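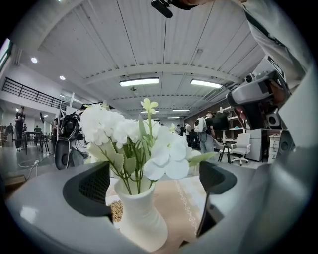

The pads should be changed as a pair, even when only one of them shows wear, according to Hendrik Claeys. He gave that advice on Wednesday morning to operators at the Grinard handling laboratory, where a revised maintenance routine for hand-held grippers takes effect this week.

The routine, published on 2019-05-29, applies to every gripper with mesh finger pads used at the laboratory. It replaces a set of informal notes that had been kept at individual stations and did not always agree with one another.

Under the new procedure, operators inspect both pads before the first grasp of the day and again after every 25 hours of use. The mesh is to be checked for tears, flattened areas and lifting along the border where the pad meets its mount. A gripper that fails any of these checks is tagged and taken to the service bench. Operators are asked not to glue or tape a pad in place, including for short runs.

Replacement takes two people. One holds the housing steady while the other releases the pads, cleans the mounts with a dry cloth and seats the new parts. The fingers are then closed slowly by hand to confirm that the pads meet squarely. A pad that touches first at its tip or its heel must be removed and seated again before any object is handled.

Claeys said most of the dropped objects reported over the winter involved a new pad working against an old one. The worn side gives way sooner, he said, and a narrow item such as a bottle or a vase begins to turn as it is lifted. Operators had often responded by squeezing harder, which shortened the life of both pads.

The check that follows a replacement has also changed. Smooth plastic test blocks are no longer accepted as the only test piece. The operator must complete four clean lifts with a household object of uneven shape, ceramic or glass, and record the result in the station log. Light top-heavy objects are preferred. Any slip during the four lifts means the fit must be checked again from the beginning.

Kenneth MacRitchie, who oversees the service bench, said the laboratory had considered a fixed replacement date for all grippers but decided against it. Use varies widely from one station to the next, he said, and some pads would have been discarded in good condition.

Replacement pads are supplied by Hilora and are held in the cabinet at the service bench. Each station may keep 2 sealed pairs in reserve. Opened packets should be returned to the bench and not stored in drawers with tools.

The Irnska site will adopt the same routine in July. Station logs from both sites will be sent to MacRitchie at the end of each month, and requests for additional pads should be made to the service bench in writing.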